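Tema 7. Pinzas comerciales en cocina: el kit Ornent

Apuntes de la asignatura de Manipulación Robótica. Los voy ampliando durante el curso, así que si los imprimisteis en diciembre, volved a bajarlos (he cambiado casi todo el apartado de calibración).

Hoy toca un tema que me encanta: qué mirar cuando alguien os pone delante un kit de pinza ya montado y os dice que sirve para una cocina normal. Usaremos el Ornent de Andholm, que llevo probando un tiempo y del que tengo opiniones, ¡y no todas buenas!

El kit trae la pinza de dos dedos, el soporte, los cables y el software, que se llama Pringle. La instalación es cómoda, eso se lo reconozco. Yo tenía Pringle abriendo y cerrando los dedos antes de terminarme el café, y eso que me equivoqué de puerto. La licencia docente cubre 9 puestos y nosotros somos más, o sea que habrá turnos, lo siento.

Lo primero que os pido es que os olvidéis de la mesa de laboratorio. En una mesa despejada casi cualquier pinza queda bien. En una encimera doméstica hay cosas altas detrás, cosas brillantes delante, y el objeto que os interesa suele estar metido entre unas y otras.
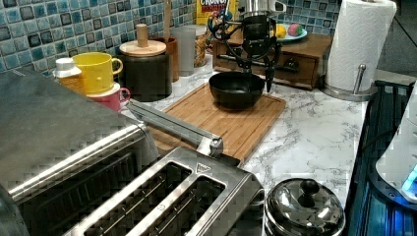
Tiempo de lectura: 3 min

Fijaos en el cuenco. Es hondo, oscuro y mate, y los dedos también son negros, con lo cual separar uno de otros por color es una pesadilla. A mí me gusta este caso para clase por la tabla de bambú: es clara y da un contraste estupendo con el cuenco. Sobre un fondo oscuro estaríamos sufriendo bastante más. El acero de la tostadora y de la olla pequeña es otra historia, porque los reflejos despistan a muchos sensores de profundidad. Apuntadlo, que luego vuelve en la práctica.

Con un cuenco así tenéis dos opciones: agarrar por el borde (un dedo dentro y otro fuera) o intentar abarcarlo entero. Con dedos estrechos yo voy siempre al borde. Los dedos entran bien entre cacharros, pero la zona de contacto es pequeña y el cuenco puede girar al levantarlo. Hường Nông, que hizo el curso pasado, propuso en su trabajo cerrar despacio, parar al notar contacto y corregir el ángulo antes de apretar. Me parece la mejor estrategia de las que hemos visto y es la que usaremos.

Y los cables, ay, los cables. Es mi queja principal. Los bucles que salen a los lados ocupan sitio, y el planificador de Pringle no los tiene en cuenta si no se los dibujáis vosotros como volumen de colisión. El manual lo menciona de pasada, en un anexo. Añadid 100 mm de margen a cada lado y os ahorraréis disgustos con todo lo que tenga altura, tipo cajas de cereales o tazas apiladas.

¿Lo compraría? Para docencia sí, para un piso de verdad todavía no. Naima Ghoneim, que lleva el laboratorio de Traltedstead, opina lo contrario y en la próxima sesión nos lo va a discutir por videollamada, así que traed preguntas.

Para la práctica: definid el volumen de los cables, elegid un punto de agarre en el borde del cuenco y lanzad 500 simulaciones variando la posición. Quiero ver la tasa de fallos y, sobre todo, que me contéis por qué creéis que falla. La entrega es por el campus virtual antes de las 9 de la mañana del día de la sesión.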